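Put the Buttons Back

My kitchen stove has a glass panel where the knobs used to be. To turn a burner down I wake the panel, pick the burner, and press a minus sign until the number drops. If the glass has a splash on it, none of this works, and the moment a pot boils over is the moment there is a splash on the glass. The stove it replaced was older than my kids. It had five knobs and I never looked at them.

I think flat panels have been a mistake on most of the things we use with our hands, and I think the people who make those things should go back to switches, knobs and buttons that stick up.

The usual argument for a panel is cost. A sheet of glass with a sensor under it replaces a dozen separate parts, each with its own hole and its own wire. I worked in appliance repair in Arkham for long enough to know this is true at the factory. It is less true in the house. When a toggle switch failed I could pull it and put in another one before lunch. When a panel failed on a Brundus range, I ordered the entire control board, and the customer paid 600 dollars and cooked on a hot plate until it arrived. Many of them asked me whether it made sense to fix it. Often I had to say no.

The second argument is looks. A Femine washer with a blank front does look good in a showroom. Then it goes into a laundry room with one bulb, and the person using it has a basket on one hip. My mother put bits of tape on hers so she could find Start. I have seen the same tape in a lot of laundry rooms, along with dabs of nail polish and little rubber feet from the hardware store. People are adding the buttons back themselves.

Cleaning is the third argument, and I will grant most of it. Grease does get under knobs. Knobs also pull off and go in the sink.

What a good set of controls does is let you tell one thing from another. A toggle has a position. You can check it with a thumb and know how it is set. A round button feels different from a square one, and color helps when you are looking. Spacing matters too. Four buttons in a straight line have to be counted, while four in a diamond each have their own place, the way they do on a game controller. Kids learn that in an afternoon and keep it for life.

It doesn't take an expensive design, either. A plain bench unit can have all of it on one narrow top.

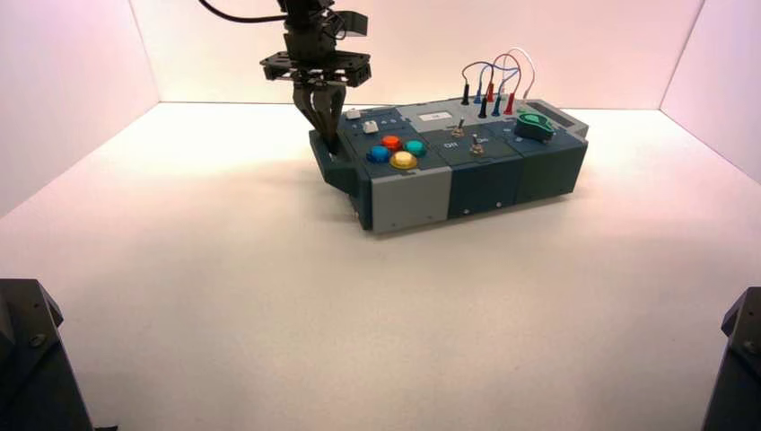 Round buttons in red, blue, teal and yellow, with a toggle switch marked OFF and ON.

I would take that over my stove. The colors are strong and the switches are a separate kind of thing from the buttons. The words are short and they are printed next to the part they belong to.

Moges still sells a range with real knobs and a mechanical timer. It costs 797 dollars, and the store nearest me keeps it at the back, past the glass ones. I asked about it in June and the salesman told me it was mostly bought by landlords. Landlords pay for their own repairs, so I would listen to them.

I don't need every machine to go backward. A phone can be glass. A thermostat I touch twice a year can be glass. But a stove, a washer, a car heater and a shower are things we run while busy with something else, often with wet hands, and they should have parts we can feel. If you are shopping for one, try working it in the store with your eyes shut. Then ask what a new control board costs, and get the answer in writing.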